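Planning and Budgeting for a Sidewalk Delivery Robot: Team Report, Rarnbridge Project

Equipment section, written up by Chukwuemeka Abubakar

When our team started in September we all assumed the hard part would be the software. We had a sidewalk robot to design for the Brovbridge campus, a small cart that could carry library books and lab parcels across a few city blocks, and we were eager to get going on the fun stuff. Our advisor was kind about it, but she sent us away with one question: what are you going to buy, and how do you know you need it? Most of this section is our answer, and it took us a good deal longer than we thought it would!

Our first shopping list was, I have to admit, a wish list. It had 6 sensors on it, including a spinning lidar that would have eaten more than half our money before we had wheels or a battery. So we put the list away and did our planning in simulation first. We set up a virtual downtown, drove a virtual cart through it, and wrote down what each sensor would have to see at every stage of a delivery. Anything we couldn't tie to a real need on the route came off the list or went to the bottom of it.

The long straight stretches of sidewalk came first, as that is where the cart would spend most of its time. We wanted to know whether plain cameras would be enough to follow the curb, and what would happen to them when a building threw its shadow over half the walkway. The big windows worried us too. A mirror image of the street is a confusing thing to hand to a depth camera, and we went back and forth on this for most of a Friday afternoon.

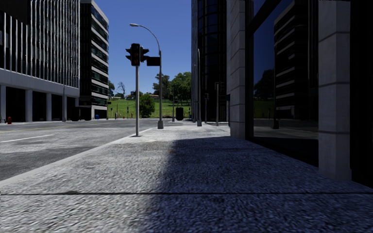 Figure 1. Simulated sidewalk with sun and shade on the paving and a reflective window on the right.

What came out of that afternoon was a change in the camera line of the budget. We had penciled in the cheapest webcams we could find, and we moved up to a model with better dynamic range. It cost more per camera, but we cut the number down to 2, one facing forward and one angled toward the curb, so the total hardly moved. We also added a set of short-range ultrasonic sensors as a backup near glass. They are cheap, they are easy to mount, and one of our teammates had already used them in an earlier class, which saved us some learning time.

Crossings were the next big item, and they gave us the most trouble. A cart that can follow a sidewalk still has to find the stripes, line itself up, get across and climb the far side, and every one of those steps has a part with a price on it.
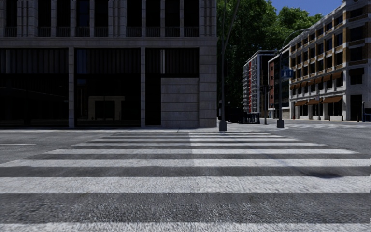
Figure 2. Crosswalk in the simulated downtown, looking toward the far curb and the corner building.

The curb was what settled our drive choice. Our first chassis quote, from a supplier called Plelham, was for a light four-wheel base with small hard tires. It was a lovely price and we were very tempted – but the ground clearance was poor, and we weren't willing to bet the whole project on every corner having a proper ramp. We asked for a second quote on the six-wheel version with softer tires and bigger motors. Bigger motors meant a bigger battery, and a bigger battery meant a different charger, so one decision about a curb ended up touching 5 lines of the spreadsheet. We have kept both quotes in the appendix so that next year's team can follow the trail.

We then spent time on street corners with people standing on them, and those runs changed our minds about where things should go on the cart.

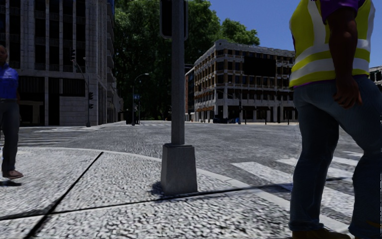
A low camera mostly meets legs and shoes, and a pole base can hide a good part of the street behind it. We therefore budgeted for a mast, which had not been on any earlier version of the list, along with a bracket, longer cables and a small flag so that the cart is easier for people to notice. The lidar stayed on the list in the end, though as a smaller fixed unit, and only as a second-phase purchase. If the first phase goes over budget, it is the first thing we will give up.

We split all the buying into 2 phases. Phase one covers the chassis, battery, charger, cameras, ultrasonic sensors and mast, plus spare tires and fuses. Phase two covers the fixed lidar, a weatherproof parcel box and a second battery. We would urge any team after us to order the battery early, as shipping rules made it the slowest item to arrange, and to leave a line for shipping itself, which we left out of our first two drafts. The full spreadsheet, with the supplier contacts and the items we dropped, is in the Rarnbridge project folder.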